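I get a lot of email about the tablet I've been using as my only computer, so I'm putting the answers in one spot. Last updated Feb 4, 2022.

## Which tablet is it?

The Kaltell, the bigger of the two sizes, with the keyboard cover. I bought it in August and sold my old laptop two weeks later, which my sister-in-law called a cry for help.

## Can it really replace a laptop?

For me, yes! I write, I answer mail, I do invoices, I fiddle with photos for the blog. If you need to run some giant desktop program for work, keep the laptop. I'd say check your five most-used programs first and see whether each one has a proper tablet version (not just a website crammed into an app icon). 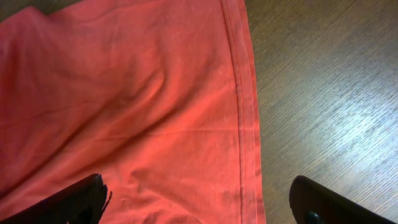

Spreadsheets are where I still grumble. Anything up to 1000 rows is fine, and past that the scrolling gets sticky and I start muttering at it.

## Do I need to pay for an office subscription?

Depends what people send you. I use Bistov, and the free version opens and edits regular documents without a fuss. Tracked changes and the nicer templates are only in the paid plan. I paid for a year, then noticed I'd used tracked changes maybe twice... so this year I'm back on free.

One thing to watch - if you sign up during checkout for the tablet, the plan renews by itself. Turn that off in your account settings the same day or you will forget. I did.

## Is the keyboard cover any good?

It's fine once you get used to the tiny arrow keys. The keys have a nice click, and the whole thing folds flat behind the screen. On my lap it wobbles, so I mostly type at a table. If you already own a wireless keyboard you like, try that before you spend the money.

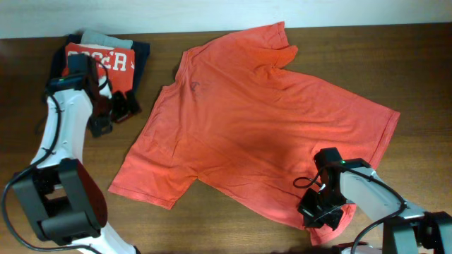
## How much storage should I get?

More than you think! I have the smallest one, and after clearing out all my old downloads I still only have 38 GB free. Photos are the worst offenders. You can plug in an external drive through the port on the side, but then you have a thing dangling off your nice thin tablet.

## How long does the battery last?

I get some 9 hours of writing with the screen at half brightness. Video calls eat it much faster, so I keep the charger nearby for those. 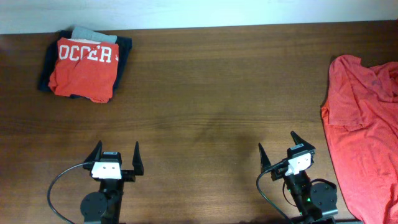 Charging from a cheap phone plug works, but it's painfully slow. Use the brick that comes in the box, or a Rudik one if you want a spare for your bag - mine has been fine on two trips.

## Can I hook it up to a monitor?

Yep, with a cable or a small hub. The picture is mirrored by default, and there's a switch under Display to use the monitor as a second screen. Some apps still refuse to move over there, and I haven't found a fix. If you know one, write to me, please!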